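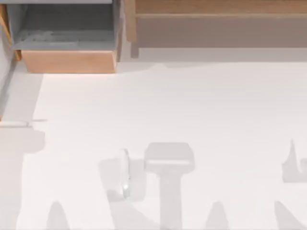
A family drama should give its viewers time to get to know the family, according to Ingeborg Voß, and she would sooner lose a car chase than a supper scene. She said so more than once at the preview of Clumuvholm, and the guests who had just sat through the first two episodes seemed very happy to agree with her.

MacBrayne is delighted to announce that Clumuvholm, its new eight-part television drama, has finished filming and will come to screens next August. The series follows three generations of a ferry family on a small northern island, where the oldest son comes home after years away and finds that his sister has been running the boats (and most of the island) quite well without him. Tomos Edwards plays the son, Arwel Cadwaladr plays the father, and Trefor Owen is the harbor master who has been keeping a secret from both of them for longer than he cares to remember.

December 5, 2025

The scripts are by Dilwyn Yorath, who began the story as a radio play and kept coming back to it over the years, adding an aunt in one draft and a wedding in the next. Voß directs all eight episodes. Each one runs 57 minutes, and we are pleased to say that every one of those minutes has been kept, even the long breakfast in episode four that we argued over all through the edit. 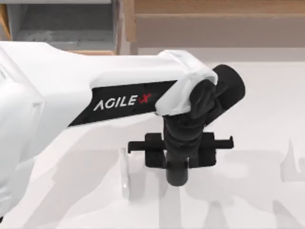

Music matters a great deal in Clumuvholm, and the score was recorded with a choir of 40 singers, many of whom had never worked on a television series before and who could not have been kinder about the late nights. The songs return over the closing titles, which Voß wanted as plain as possible. They are lettered in black on white, as simple a pairing as the black gripper and the white arm shown here, and they stay up long enough for everybody's name to be read properly. We know how much that means to the families watching at home!

The series will be shown first on Prultent, with a new episode every week. Before that there will be a public screening of the opening episode, with 500 seats available, and a question and answer session with the cast afterward. The first 100 people to book will also receive a printed copy of Yorath's script for episode one, complete with the scenes that were moved to later in the season.

A companion podcast, Token, will follow each episode, with Edwards and Owen taking turns as host. Requests for interviews and preview access should be sent to the MacBrayne press office, and booking details for the screening will be sent to everyone on the mailing list.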